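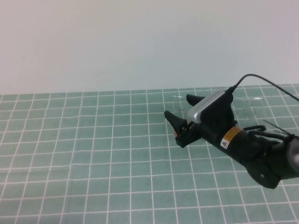
Leonie Dreßler
Student, workspace materials project, Hamdale

Does a gridded mat make anyone neater?

My group said yes before we had tested anything. I had doubts, and after going through 40 layouts in February I still do. The green mat with white lines looks orderly, but looking orderly is easy.

We laid a clear plastic sheet on top to protect the surface. You can still see the squares through it. You also get glare and a few wrinkles, and I would blame both for some of our bad readings. Gerd Eichhorn disagrees and wants that noted.

Parts placed by the grid landed closer to their marks in the first round. In the second round the gap mostly went away. Bevan Sheehan thinks people had learned the task by then. We had no bare-table group to compare with, so I can't say he is wrong.

Next term we should run 200 layouts, half of them without the sheet.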